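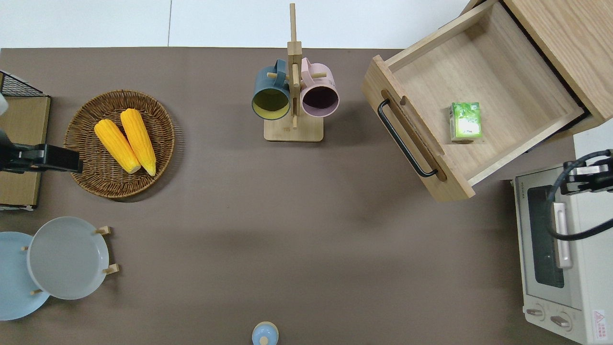
Have you checked whether the offset follows the arm or follows the table? If you swap the target to the other side and the error keeps its sign, it is in the arm. If the sign flips, it is in the base transform. That needs settling before anyone can say much about gains.

Home Ask Unanswered Tags Workshop Log in

Two-arm tabletop rig: grippers disagree on where the table is

Posted 1/26/26 by the question author
Print this page E-mail this page

We are building a two-arm rig in the shared workshop at Prurnenen. Two identical six-axis arms, parallel two-finger grippers, bases mounted behind the work surface. The test layout is kitchen items: a mug tree, a plate rack, a cabinet with a drawer, a basket. The control software is Inumora, running both arms from one PC. The gripper adapters are from Otmont.

Each arm is repeatable on its own. Taught by hand and replayed, either one returns to the same place closely enough to take a plate by the rim. The trouble starts when a point is found with one arm and given to the other. At the middle of the table the two agree to within a millimetre or so. At the drawer the left arm's idea of the point is 4 mm too far forward. At the toaster oven on the opposite side the error is the other way and slightly smaller.

Things already done:

- Re-zeroed all joints against the mechanical stops, twice.
- Swapped the gripper adapters between arms. No change.
- Moved both USB leads off the hub and directly to the PC.
- Lowered the command rate. No change except rougher motion.

The base-to-base transform was measured with a steel rule in December. It has not been touched since, but the mounting plate has been off once to get at the cable run. The plate rack task is where it hurts most.

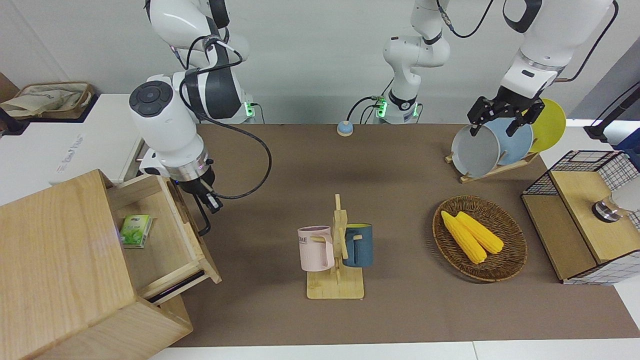 The slots in the rack are narrow, so a few millimetres sideways puts the rim against a peg and the arm goes into its force limit. The mug tree is more forgiving and the drawer hardly cares. I would like to fix the transform properly and not add a separate correction for each object. What is the usual method with no measuring arm and no money?

In reply to the comment: the sign flips from one side of the table to the other.

3 answers

Answer 1 (accepted)

The sign flip with near agreement in the middle is rotation. You have the distance between the bases nearly right and one base yawed slightly relative to what the software believes. A steel rule gives you a usable distance and a very poor angle.

Procedure we use on the Bataineh rig, which is much the same size:

1. Make a pointer for each gripper. A ground pin in a block that the fingers can close on squarely will do. Calibrate each tip by pivoting it in a fixed dimple from several wrist angles. Do not skip this, as a bad tip offset will look like a bad base.
2. Fix a flat plate to the table with dimples in it. They need not be in known positions. Spread them over as much of the shared reach as you can, and put a few on blocks at a different height.
3. Touch every dimple with the right arm and log the tip position. Repeat with the left, without moving the plate.
4. Fit a rigid transform between the two sets by least squares. Any maths package has the SVD routine for it.
5. Look at the residual for each point before you use the result.

We used 27 points. Fewer is possible, but the residual plot is easier to read when there are plenty. If the residuals are small and random, load the transform and finish. If they grow towards the edge of reach, one arm has a joint zero out and no base transform will cure it. In that case suspect joint 2 first.

Also dowel the mounting plate. Bolts in clearance holes will not put it back where it was, and you will be doing all this again the next time the cables need attention.

Comment from the question author: Done with 20 points on the flat and seven raised. The fit gave a yaw of just over half a degree on the left base. Residuals are all under a millimetre. Dowels are on order.

Answer 2

Check your encoder counts after homing. I had one joint that came up 1057 counts out every few power cycles because the index pulse was being missed. Symptoms were similar but it came and went. Raising the sample rate to 2000 Hz during homing cured mine — yours may be a different encoder.

Answer 3

Just put bigger gaps in the plate rack.

Comment: This does not answer the question as asked, though it would work for the plates.

Related: Tool tip calibration without a fixture — Cable strain relief at the wrist

Print this page E-mail this page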